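Flullside Home Help
Laundry & Linens > Folding and Storage

How do I get T-shirts to fold flat when the fabric has gone soft and pilly?

Posted by Raelene Kereama
Viewed 1,392 times

Hi all, I'm hoping somebody has more patience for this than I do. I've got a pile of cotton tees that I love and have worn to death, mostly reds and pinks (I went through a phase). When they were new I could fold them in my sleep. Now the knit has gone soft and a little fuzzy and they just will not behave. I lay one out on the table, fold a side in, and the sleeve slides off at an angle. I fold the bottom up and the hem goes wavy. By the time I'm finished I've got a lump that's fat on one end, and when I stack it with the others the whole pile leans. 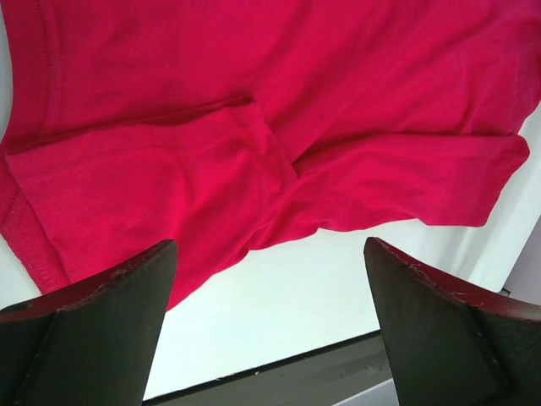 I've tried folding on the bed, which was worse, and I've tried the pinch-and-flip thing from the videos, which worked exactly one time and never again. My dresser drawers are the shallow kind, so rolling isn't great for me either. The drawer catches on the rolls when I close it.

Is there some trick for older shirts? Do I need to iron them first? Please don't say iron them first. I also wouldn't mind hearing whether one of those plastic folding boards is worth the money. Kiven sells one and my sister keeps threatening to buy it for me.

Thanks in advance!

Vidar Söderlund
Helpful votes: 30

I do all the laundry at our house and I had this same fight with my old running shirts, so let me tell you what I do. It sounds fussy when it's typed out but it goes fast once your hands know it.

Start before the table. Pick the shirt up by two corners, one hand each, and pull your hands apart until the cloth between them stops drooping so much. Then give it one good snap. Soft cotton holds on to every crumple it picked up in the basket, and if you put it down crumpled you'll be chasing wrinkles the whole time. I used to just dump the shirt on the table and try to pat it smooth. Patting does nothing! It pushes the wrinkle two inches over.
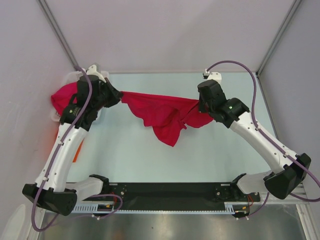
Flullside Home Help, Laundry & Linens, page 2

Once it's down, front side against the table, find the bottom hem and get that straight first. I used to start at the neck like everybody does, but the collar on an old tee is usually stretched and it'll lie to you. The hem has that line of stitching and you can see right away if it's running crooked. Run your thumbs along it from the middle out to each side. Tug a little, don't yank.

Then fold one side in, about a third of the way, and STOP. Deal with the sleeve right then. Fold it back on itself so it lies along the side of the shirt and doesn't poke out across the middle. If you leave it for later it makes that fat ridge you're talking about. Same on the other side. Then hem up to the middle, and once more to the neck. For shallow drawers I fold in half one extra time and stand them up on edge like file folders. They lean on each other and you can see all the colors.

No ironing. I do take them out of the dryer while there's still a tiny bit of warmth in them, and that helps more than anything else on this list, so maybe I should have said it first.

As for the pilling, a cheap fabric shaver will fix the look of it. I don't think it changes how the shirt folds very much, though the fuzzy ones do grab each other in the stack.

Joyce Mrema
Helpful votes: 2

just roll them

Rodrigo Leitão
Helpful votes: 14

Agree with Vidar on most of it, but I go the other way on the sleeves. I fold both sleeves in flat before I touch the sides. With a soft shirt I find it stays put better, and if you have kids "helping" it's an easier step to hand over. Try both and see which one annoys you less.

On the board: I had one from Kuster for a while. It's great if you want every shirt the same size, and my stacks have never looked better than they did that month. But it's slow, you have to smooth the shirt out on it anyway, and then you have to find a place to keep the board. Mine lives behind the washer now. A big magazine laid in the middle of the shirt as a guide does the same job for free, just slide it out before the last fold.

One more thing, fold on a hard surface. You already found out about the bed. I use the kitchen table, wiped down and dried first.

Comment from Raelene Kereama, 23 April 2025
Vidar, the hem thing!! I have been starting at the collar my entire life. Did nine shirts tonight and the pile is standing up by itself. Rodrigo, I'm going to try the magazine tomorrow and tell my sister to save her money. Joyce, the drawer says no.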